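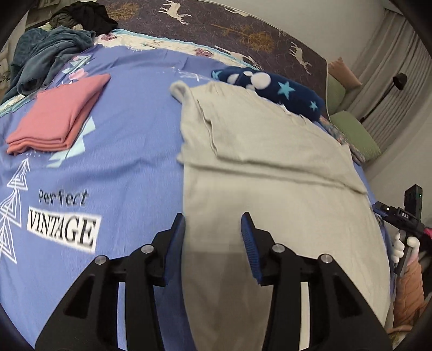
The dryer quit in September, on a Sunday night, with a full load of jeans in it. The drum still turned but there was no heat, and after a while there was a smell. I hung the jeans over the dining chairs and told myself I'd deal with it that week. It is now almost the end of December and I still don't have a working dryer, and I've mostly stopped looking for one. I've had a few emails asking how that's going, so I'm writing it all down in one place. The short version is that small things are easy and bedding is not. The blue sheet with the triangle trees on it, the one with "Perfect VINTAGE" printed near the edge, takes up more line than a week of shirts, and I've learned to plan the whole day around it.

First, the money. I called Rumberg, the appliance place on the east side of Isville, and they sent a man out. He had the back off the machine in two minutes and said the heating element was gone and the drum bearing was on its way. He could fix the first thing and I'd be calling him again for the second. The new model they recommended, with delivery and hauling the old one away, came to 805 dollars. I wasn't going to pay that in the same month as the car insurance, so I said I'd think about it.

While I was thinking about it I still had to wash clothes. For two weeks I drove wet laundry to the laundromat on Doucette Street. Wet laundry is heavy. I had it in trash bags in the trunk and one of them leaked. The dryers there run fine but you stand around for the better part of an hour, and the change machine was out both times I went. The second time I had to buy a soda at the gas station to get quarters, and then they gave me mostly dimes.

After that I bought a line. The hardware store had cotton rope, which sags, and a coated cord called Draletex, which sags less. I got 30 feet of the Draletex, two heavy hooks, a tightener, a bag of wooden clothespins and one of those folding racks for inside. Later I went back for a second rack and a box fan. Everything together came to 164 dollars, and that includes a set of hooks I put in the wrong place and couldn't get back out of the post.

The line runs from the back porch post to the corner of the garage. My neighbor Sherif Tahiri helped me put it up. He has had a line in his yard the whole time I've lived here and I never paid it any attention. He told me to hang it higher than I thought I needed, and he was right about that. A wet towel in the middle pulls the cord down a good foot, even with the tightener cranked. He also said to wipe the line with a rag before each use. I skipped that once and got a gray stripe across the back of a white shirt, right at the shoulders. It came out on the second wash.

September and October were easy. You hang things at nine in the morning and take them in before supper. The only trouble I had was with wind, which blew a pillowcase over the fence and into Sherif's tomatoes, and with one afternoon when I forgot the load and left it out overnight. Everything was damp with dew at breakfast and I just left it where it was until noon.

What I did learn in those weeks was how to hang things. I had been clipping shirts at the shoulders, and that leaves two little points like the shirt has ears. Hang them upside down by the hem. Pants go by the cuffs, so the weight of the waistband pulls the legs straight. Socks I do by the toe. Towels I fold over the line a few inches and pin, and I give each one a hard snap before it goes up. Without the snap they dry like cardboard. Even with it they're stiffer than they used to be, and I've gotten used to that. My sister has not. She stayed a weekend in October and asked if I had any "regular" towels.

November is when it got harder. The sun doesn't get over the Hendry side of the block until late morning and it's gone from the yard by three. On a good cold day with wind, clothes still dry outside, more or less, and need an hour indoors to finish. On a still gray day they don't dry at all. They just hang there getting colder. I brought in a pair of sweatpants in the middle of the month that were frozen hard enough to lean against the wall.

So most of it has moved inside. The racks live in the spare room with the fan on low and the door open. I tried it with the door closed first and the window fogged up and there was water on the sill, which I wiped up and then had again an hour later. Opening the door fixed most of it. I also run the bathroom fan across the hall. If your house is already damp I would be careful with this, and I'd check the corners behind the furniture every so often. Mine is an old drafty house and usually too dry in winter, so some extra moisture has been fine. My knuckles haven't cracked this year.

The washer matters more than I expected. Mine has a spin setting I had never used, a second spin by itself at the end, and running it takes hours off the drying time for heavy things. It adds a few minutes. I do it for everything now except sweaters.

Dalia El-Sayed, who I work with, grew up in an apartment where everything dried on a balcony, and she gave me the best advice I've had on all of this. She said to stop saving it up. I used to do laundry on one day, four or five loads in a row, and with the dryer that worked. With two racks it's impossible. You end up with wet piles waiting for dry things to get out of the way, and wet piles smell. Now I do one load every couple of days, washed in the evening and hung before bed, and I fold it when I get home the next day. It's more trips up and down the basement stairs but it never turns into a whole day.

She also told me to leave gaps between things. I was cramming both racks full, two layers to a rung in places, and wondering why the middle stayed wet. Half as much on each rack dries in less than half the time. I wrote down the loads for a while to see if I was fooling myself. I got to 21 before I quit keeping the list, and the crowded ones were always the slow ones. Jeans were the worst, then anything with a hood, where the cloth is doubled up at the neck. Turn the hood out so it stands away from the rest. Pockets too.

Back to bedding. Outside, a sheet is the nicest thing to dry. You fold it over the line the long way, pin it in four places and the wind does the rest. Inside there is nowhere for it to go. I've tried it over the racks, where it blocks the fan from everything else, and over the top of a door, where it picked up a line of dust I didn't know was there. What works best for me is the banister at the top of the stairs, folded in half, and turned once partway through. I wash one sheet at a time, and I look at the forecast first. If there's a windy day coming I'll wait for it. The comforter I gave up on. It goes to Doucette Street, and I bring my own quarters.

People ask about the electric bill. It went down some, but it always goes down some when the air conditioning stops, and I'd have to compare it with last winter to say anything useful. I haven't done that yet. I keep meaning to dig out the old bills. The lint is easier to talk about. I used to pull a thick pad of it off the screen every load and never thought about where it was coming from. I have two black T-shirts from the fall that still look black.

What I miss is speed. If I need a particular shirt tomorrow and it's in the hamper at nine at night, that shirt is not going to happen. I've been caught by this twice. Once I wore a different shirt, and once I stood in the bathroom with a hair dryer for twenty minutes, and the collar was still wet when I left the house. I also miss being able to have company without a rack of underwear in the room they're sleeping in. My sister is back on Monday and I have to figure out where everything goes before then.

I don't know if I'll keep this up. Sherif says February is the worst month, and that he cheats and uses his dryer for towels until the clocks change. Rumberg called last week to ask if I was still interested and said they could hold the price through January. I said I'd let them know. The dead one is still in the basement, with the detergent on top of it, and it makes a pretty good shelf for sorting socks.

Posted 24 December 2022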